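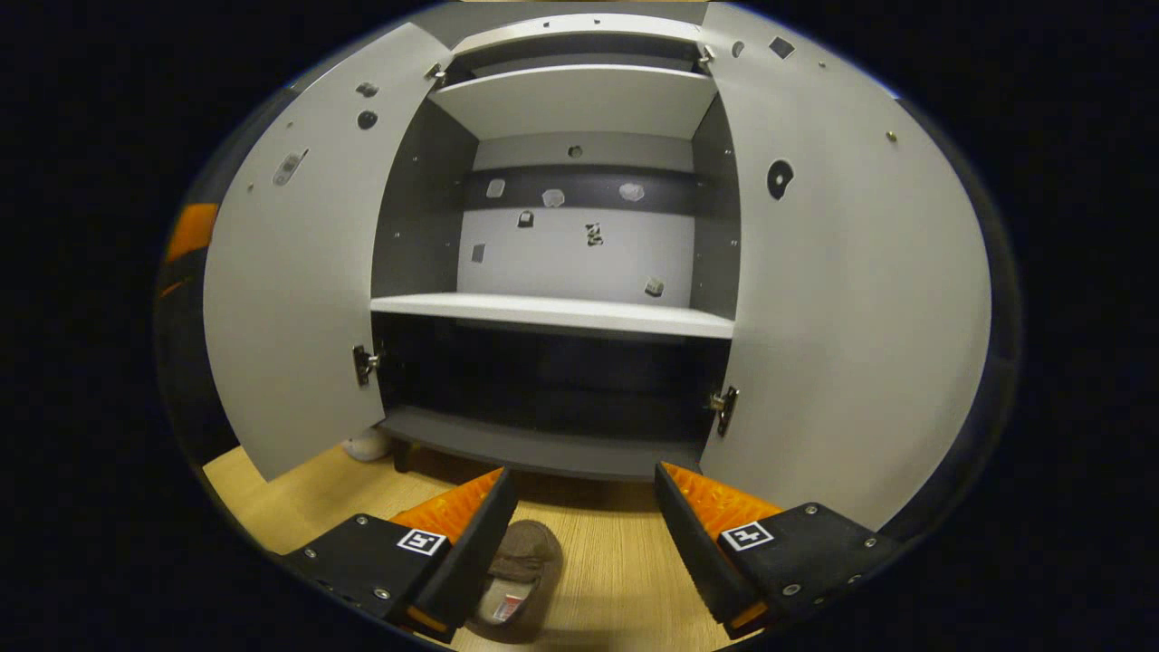
4.2 Disclosure rules and the removal of council officers

The Parkport charter allows a deputy council president to be removed by a two-thirds vote, but it does not say what evidence the members must see before they vote. Our interviews suggest that this gap shaped the dispute more than party loyalty did. Members described the evidence stage in very different terms, and several had never read the complaint in full. Public records law in Parkport treats a document as open once it has been filed, yet a filed document may still be hard to find in practice. An open two-door cabinet with white shelves, as in Figure 3, meets the plain meaning of "open to inspection" only if a resident knows which shelf to ask for. The clerk's index did not give that information before December.

Wunderlich and Dursun coded 3129 pages of minutes, letters and sworn statements from the two council terms under study. Of these, 1738 pages dealt with procedure and the rest with the substance of the charges. Rosemarie Wunderlich coded the minutes and letters, and Eylül Dursun coded the statements. Where a page touched both subjects, it was assigned to the one that took up more lines.

The charge against the deputy president concerned a consulting payment from Valtum, a paving contractor with business before the council. The charter requires members to report any outside payment above $2000. The deputy president reported $3000, but did so after the contract vote, and the charter sets no deadline for the report. Members who favored removal read the rule as requiring notice before a vote. Those opposed held that a late report was still a report. The council's attorney declined to choose between the two readings, and the final motion did not mention the payment at all.

Vellora, the neighboring city used for comparison, adopted a fixed deadline under the Agudelo amendment. Its council has since heard one complaint of the same kind, which was settled without a removal vote.

Figure 3. Two-door cabinet, open, with interior shelves.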